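Mes astuces d'atelier pour un logiciel de pince qui ne rend pas fou

Rubrique : Trucs et astuces — Commande et perception

Bon, vous êtes plusieurs à m'avoir demandé comment je m'organise côté logiciel, alors je vide mon carnet. Ce sont des habitudes prises à force de perdre des soirées entières, et certaines vous sembleront idiotes (jusqu'au jour où !). Je travaille à la maison, avec un portable d'âge respectable, sous Linux, et tout ce qui suit tient sans carte graphique de compétition.

Commencez par les horloges

La première chose que je regarde quand une trajectoire enregistrée paraît bizarre, c'est l'horodatage. Pas le contrôleur, pas le réseau de neurones, l'horodatage. Mon outil de rejeu s'appelle Vovik, je l'ai écrit sur un coin de table et il ne fait qu'une chose : il affiche côte à côte l'image et l'ouverture de la pince, avec l'écart en millisecondes entre les deux. Au printemps j'avais 11 images de décalage sans le savoir. La pince se fermait dans le vide, à l'écran, et l'objet arrivait après. J'ai passé deux soirs à régler des gains qui n'avaient rien demandé à personne.

Mon truc : au début de chaque prise, j'ouvre et je ferme franchement la pince, deux fois, devant la caméra. C'est un clap de cinéma, tout simplement. Ensuite on cale le pic de vitesse sur l'image, et on note le résultat dans le fichier de la prise, jamais dans sa tête.

Un seul fichier de configuration, et on le versionne

J'ai longtemps eu trois fichiers : un pour la caméra, un pour la pince, un pour le planificateur. Évidemment l'ouverture maximale figurait dans deux d'entre eux, avec deux valeurs différentes. Maintenant tout est dans un seul YAML, les unités sont dans le nom des champs (ouverture_max_mm, délai_ms, etc.) et le programme refuse de démarrer s'il manque un champ. Pas de valeur par défaut silencieuse ! C'est pénible pendant une semaine, après on n'y pense plus.

Petit supplément que je dois à Maureen Pickering, qui relit mon code avec une patience d'ange : recopier la configuration complète dans chaque enregistrement. Ça pèse trois fois rien, et quand on rouvre une prise de septembre en plein hiver, on sait avec quels réglages elle a été faite.

L'ouverture de la pince : filtrez doucement

Si vous mesurez l'ouverture par la vision, le signal va trembler. La tentation, c'est de lisser très fort. Mauvaise idée, on perd l'instant du contact, et c'est justement lui qui nous intéresse. J'utilise une médiane sur 7 échantillons et je m'arrête là. Pour décider « ouverte » ou « fermée », je mets deux seuils différents, un pour monter et un pour descendre, comme sur un vieux thermostat. Avec un seul seuil, l'état clignote comme une guirlande dès qu'on reste à mi-course.

Et tracez toujours le signal brut sous le signal filtré. En gris clair, si ça vous agace.

Le bois clair et les reflets

Ah, le bois clair ! Joli, chaleureux, et une vraie plaie pour la segmentation. Les veines font des contours partout, et la lumière pose une tache pâle en plein milieu du plateau. Mon premier masque de table, un bête seuil de luminosité, prenait le reflet pour un objet blanc. Crabtree (c'est le nom de mon module de perception, ne cherchez pas) fonctionne maintenant en deux temps : d'abord un modèle de la table vide appris sur quelques vues, puis une comparaison qui tolère les écarts de luminosité mais pas les écarts de texture.

Trois réglages qui m'ont sauvé la mise :

Bloquez l'exposition et la balance des blancs. En automatique, l'image entière change dès qu'un truc noir entre dans le champ.

Masquez les doigts de la pince avec un polygone qui dépend de l'ouverture. Un masque fixe cache trop quand elle est fermée et pas assez quand elle est ouverte.

Gardez des prises sans rien entre les doigts. Tout le monde les jette, et ensuite le détecteur voit des objets partout.

Le noir sur noir

L'autre piège, c'est le tissu noir à côté de plastique sombre. Pour l'algorithme, tout ça forme volontiers une seule grosse tache. Quand les deux sont proches, je ne me fie plus à la couleur du tout, je regarde le mouvement : ce qui reste immobile par rapport à la caméra appartient à l'outil, le reste appartient à la table. Quatre lignes de code avec un flot optique grossier, et il faut bien sûr que l'outil bouge un peu.

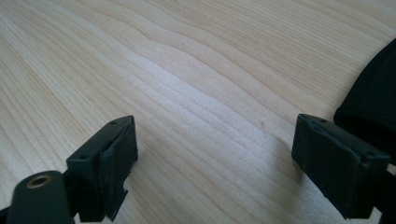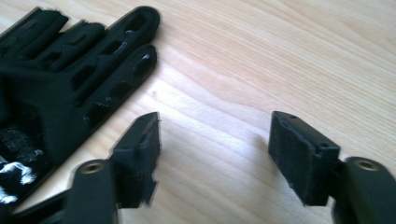
Pour le planificateur, j'ai une règle de grand-mère : il ne doit jamais attendre la perception. S'il n'a rien reçu de neuf, il garde la dernière position connue, il ralentit, et passé un certain délai il s'arrête proprement. J'ai mis ce délai dans la config (voir plus haut, on y revient toujours). Avant, une image perdue bloquait toute la boucle et je croyais à une panne de moteur.

Tester sans matériel

Je rejoue les vieilles prises à chaque modification, avec un script baptisé Zorix qui tourne pendant que je fais la vaisselle. Il compare les commandes calculées à celles de la version précédente et me sort uniquement les différences. 1,000 pas de simulation suffisent pour attraper la plupart des bêtises — signes inversés, degrés pris pour des radians, le grand classique.

Une dernière chose pour les étourdis dans mon genre : nommez vos prises avec un mot en plus de la date. « delldale_tissu_lent » se retrouve, « test_final_2_bon » jamais. Et si vous avez une meilleure méthode pour les reflets sur bois verni, mettez-la en commentaire, je suis preneuse !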